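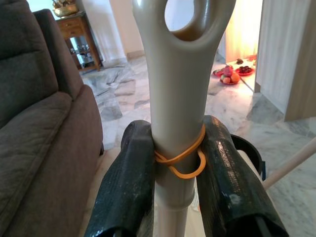 Home Care Forum > Floors and Cleaning > Brooms, mops, dusters

Topic: Rubber band on the handle to keep the handle from sliding?

marlowe_k
Posts: 146
The grip on my long pole keeps working its way up while I sweep under the sofa. It's a plastic loop-shaped thing, wide at the top with an oval hole for hanging, and it tapers to a collar where the pole goes in. No screw that I can find. I've been putting an orange rubber band low on the handle so my hand doesn't slip down to the collar, and that part helps. The handle itself still pulls off the pole when I drag the broom back toward me.

Has anyone fixed one of these for good? The pole is a Voten, bought in March. The head is fine.

tess in 4B
Take the handle all the way off and wipe down the end of the pole. Mine had a film of floor cleaner on it. Once it was clean the fit was tight again for months.

Druneck
Wrap the end of the pole with one layer of electrical tape and push the handle back on with a twist. Two layers and it won't go on at all. I did mine over a year ago.

pj_oakes
Epoxy. Five minutes and you never think about it again.

Druneck
I wouldn't. If the plastic cracks at the neck you have to buy the whole pole again, and with tape you only need the handle.

pj_oakes
How often does a handle crack though? I've glued three of them (broom, duster, the squeegee in the shower) and none has cracked.

tess in 4B
Mine did, right at the narrow part. It was hanging in a cold garage all winter.

marlowe_k
Thanks. I'll try cleaning it first and then the tape. I want to be able to take the handle off because the pole won't fit in the hall closet with it on.

Gearóid Horgan
Moderator
Moved this from Furniture to Floors and Cleaning.

On the rubber band, be careful what you leave it on. I had one around a light-colored handle next to a radiator and it went gummy and left a mark I never got out. A hair tie or a strip of bike inner tube does the same job.

suze_mellville
I use a wide one, the kind that comes on broccoli. They grip better than the thin ones and don't roll. Change it when it starts to look shiny.

Also, if you are dragging the broom hard enough to pull the handle off, what are you getting out from under there? My sofa has short feet and a regular broom head jams under the front rail. I switched to a flat duster on the same kind of pole and it goes all the way to the wall.

marlowe_k
Mostly dog hair, and it does jam. The sofa is low and I can't move it by myself. Which duster?

suze_mellville
Ansari, the one with the washable sleeve. Any flat one would be OK. Wash the sleeve without softener or it stops picking up hair.

pj_oakes
A vacuum with the crevice tool gets it all and you don't need a pole.

suze_mellville
If it reaches. Mine gets maybe halfway back.

tess in 4B
Same here. I sweep out what I can with the duster and then vacuum the pile. The seams along the seat cushion need doing at the same time or the hair just ends up back on the floor by the next day.

marlowe_k
September 20, 2025
Update. Cleaned the pole, put on one wrap of tape, and the handle went on with a twist like Druneck said. Did the living room and the bedroom and it hasn't moved. I left a rubber band on for grip but I'll look for something wider. Ordered the duster too.

Druneck
Good. Check the tape after a couple of months. If it bunches up at the collar, peel it off and start over with a new piece.

pj_oakes
Or epoxy.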